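Fantasy draft notes, typed fast before work

OK so the league draft is Friday night and I have done almost none of the prep I said I'd do back in May. Again. Every year I make the big plan, buy the notebook, fill in two pages. This is me trying to get my thoughts down before the coffee wears off.

Quick background for anyone new. 12 teams, half point per catch, two flex spots, no kickers (finally). We've been doing this since college. League is called Ultalari, don't ask, it was a typo in a group chat and it stuck. My team is Rorkoder. Last season Rorkoder finished fourth, lost in the semis by less than two points, and I had a tight end on the bench with two touchdowns. Still mad. Will be mad at Thanksgiving.

So I went back through my whole season this week. Total points scored: 121 more than the guy who won it. Doesn't matter, he has the trophy and I have a spreadsheet. But it did tell me a few things.

First thing. I left a ton of points on the bench. Not just the tight end. Weeks 3, 5, 6 and 9, all games I'd have won with the other flex guy in. And every time it was the same mistake, I chased whoever went off the week before. Guy gets 24 points on three catches, I shove him in, he gets 4. Then I take him out and he goes off again. You know how it goes.

Second thing, running backs. I took them in rounds one and two last year because that's what I've always done. One was hurt by week 4. The other split carries from October on with a rookie I could've had for free. I keep hearing people say wait on backs and load up on receivers, and I keep nodding, and then the clock starts and I panic and take a back.

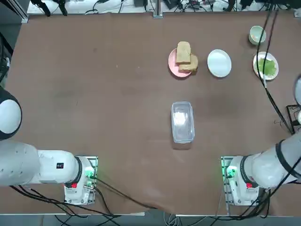
Not this year. If I'm picking anywhere from 7 on down I'm going receiver, receiver, then best back on the board. If I land in the top 3 then fine, take the stud back and quit thinking. The middle is where I don't know. Pick 5 scares me. Everybody good is sort of gone and everybody left is sort of fine.

We don't know the draft order yet btw. It gets pulled out of a hat an hour before, at Ritchie's, which is the bar we always use for this. Big back table, bad wings, great fries. They let us tape the board up on the wall by the dartboard as long as we don't use the blue tape that took the paint off that one time.

Tight ends. I'm either getting one of the top two or I'm waiting til the very end. No more round six tight ends. Round six tight end is the worst pick in fantasy football and I've made it three years running. You pay for a guy who gets you seven points and you feel like you have to start him because you paid for him. Meanwhile theres somebody on waivers doing the exact same seven points.

Quarterbacks, same deal, mostly. One of the running guys if he falls to me in the fifth. Otherwise I take two late ones and play matchups. I did that two years ago and it was fine. More than fine really, it was the only spot on my team I didn't complain about.

Defense: last pick. Look at the week 1 schedule, find whoever's playing a rookie quarterback on the road, done. Drop them after. I don't care how good they were last year, defenses never repeat. Somebody in our league takes one in the eighth round every single year and I thank him every single year.

Mock drafts. I've been using this little site Pusemis for them. Free, ugly, loads fast. The computer teams are too smart about receivers though, they all wait on quarterbacks way longer than real people do. In my league the first QB goes in round two, guaranteed, and then there's a run and five are gone in ten minutes. So the mocks are useful for seeing who's around at the turn but I don't trust them past round four or so. Also it gave me the same sleeper in the 11th every single time, so now I'm convinced he'll go in the 8th on Friday just to spite me.

Waivers. Ok this is the part where I actually got better last year. We use a blind bidding budget and I used to sit on mine til December like it was a savings account. Last season I spent most of it in the first month and got a back who started for me until week 14. The good stuff shows up early. By November you're bidding real money on third receivers from bad offenses.
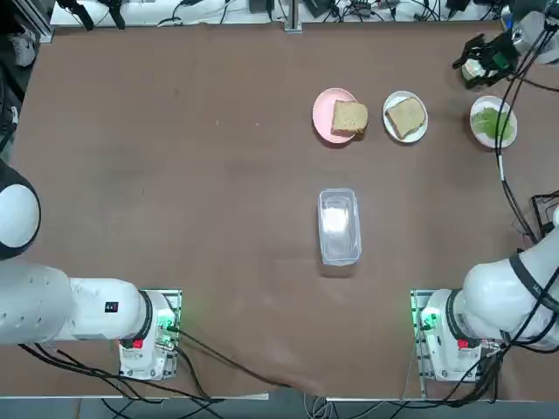
How much of the waiver budget should you spend in the first four weeks?

Over half, if a real starter shows up. A back who just took over the job because of an injury is worth a big bid in September, since you get him for most of the season. I'd still hold a little back for bye weeks and for defenses later on, but a dollar left over at the end of the year is a dollar wasted.

Trades I'm bad at. I get attached. Somebody offered me two starters for one guy in week 2 and I said no because I "had a feeling" about him. The feeling was wrong. New rule, I sleep on every offer, and if it still looks ok in the morning I take it. Also going to stop sending lowball offers at midnight. I know who I am and it has hurt my reputation in this league.

Keepers start next year maybe? There's a vote. I'm leaning no. I like the clean slate. But if it passes then I'd want rookies in the double digit rounds, so I might grab one or two on Friday just in case. Cheap insurance, and the bench spots down there are garbage anyway.

Still to do before Friday: redo my tiers, print the cheat sheet (the printer is out of black, so it's going to be purple again), check the injury news one more time, move the bye weeks onto the sheet. Get cash for the buy in. I'll post the full roster over the weekend and you can all tell me which pick was dumb. Got to run, already late.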